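Flamulov Day Nursery, Erndale
We are looking for a Lunch and Play Table Assistant (part time)

Flamulov is a small nursery in Erndale for children from two to five years. We are searching for a friendly and patient person who will help at the tables before, during and after lunch. The post is for 30 hours in the week, in term time, and starts in October.

In our nursery the same tables are used for play and for eating. In the late morning the children work there with foam letters, puzzles and crayons, and after this the plates come out. The change between the two is the most busy moment of our day, and it is the main part of this job. We do it together with the children and we don't hurry them. A child of three years can carry a plate very well if an adult walks beside.

The plates have different colours, and the children are choosing for themselves. Green and blue are the favourites this year – please be ready for some long discussions.
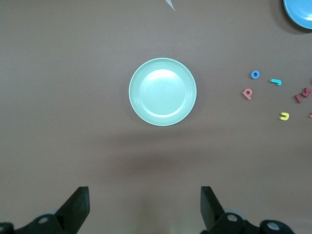 What you will do

- Help the children to collect the letters and put them back in their box
- Wipe the tables and put out plates and cups
- Sit with a group of children and eat with them (your lunch is free)
- Wash up with our cook, Naheed Bugti
- Look through the letters on Fridays and take away the ones that are bitten or torn

What we ask from you

You like to be with small children and you can stay calm when there is noise. Experience in a nursery or a school kitchen is welcome but not necessary. You should speak everyday English; other languages are a pleasure for us, as many of our families speak two at home. A food hygiene course can be done after you start, and we pay for it.

How to apply

Please write a short letter about yourself to Nanna Kjærgaard, who leads the nursery, and give the names of two persons we can ask about you. Letters must arrive by 25/06/2020. We will invite you for a talk and a visit of one morning, with lunch.

Contact: Flamulov Day Nursery, Erndale, telephone extension 1346 | © Flamulov | Back to top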